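Can a robot do my chores yet? Questions we get a lot

Updated December 2019

Can I buy a robot that does housework?

You can buy one that does a piece of it. Floor cleaners are the big success, and we love them. A machine that walks in, sees a messy kitchen and gets on with it is still a lab project. But the labs are having a wonderful time right now, and so are we following them!

Which chores are closest?

Anything with stiff objects that stay where you put them. Moving cups from a table to a rack, sorting parts into bins, wiping a flat counter. The Winel arm we tried in May sorted 300 bolts and washers into trays and got 7 wrong, and I would not have done much better after lunch.

And which are furthest away?

Laundry, by a mile. A shirt has no fixed shape, so the machine has to work out what it is holding every time it moves. Cables are nearly as bad — they bend, twist and spring back.

Is plugging something in really that hard?

It is! You do it by feel, often without looking. A machine with two fingers has to pick up the plug, turn it the right way round, find the slots and then push hard enough without shoving the whole power strip across the table. Being off by the thickness of a coin is enough to miss. 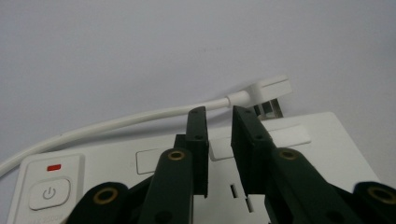 People are surprised by how much of the job is the cord. Lift the plug and the cord comes too, pulling it sideways just as the prongs need to be straight. Kahsay, the small shop-floor outfit whose newsletter we read cover to cover, gives its machine 60 seconds per plug and counts anything slower as a miss. Pressing a switch is far easier, as long as the machine checks that the light came on.

Why not build special machines for each job?

Factories do, and it works beautifully when the same part comes down the line all day. A home has a hundred small jobs that come up once each. Nobody wants a separate plug machine in the hall closet.

What about small workshops?

This is where I'd look first. Flosta has three arms loading and unloading a drill press, and the people there now spend their time on setup and checking. Kollix is trying the same thing with packing, with mixed results so far (tape is a menace).

Will it be safe around kids and pets?

The arms made for working near people stop when they bump into something. What they are holding matters too, though, and a soft stop doesn't help much with a knife. Ask any seller about both.

When should I check back?

We update this page whenever we see a machine do something new in person. Videos alone don't count, since many are sped up or show the one good try.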